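3.2 Collection of garment examples

The examples were gathered in Trostcombe, in bedrooms and not in a laboratory.
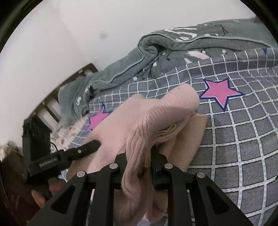 We call one recorded attempt an episode. The operator holds the gripper by hand, and each garment is treated by the same protocol. Knitwear was the hardest class: a fold of the pink sweater goes deep between the plates and hangs there in long ribs. Of 182 episodes with knitwear, we kept 77.

For two-handed folding, a second gripper is added, and the labels are given for each hand separately.

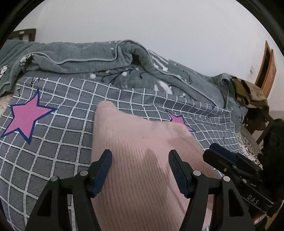 Figure 4. Ribbed garment on a checked sheet, with two hand-held grippers.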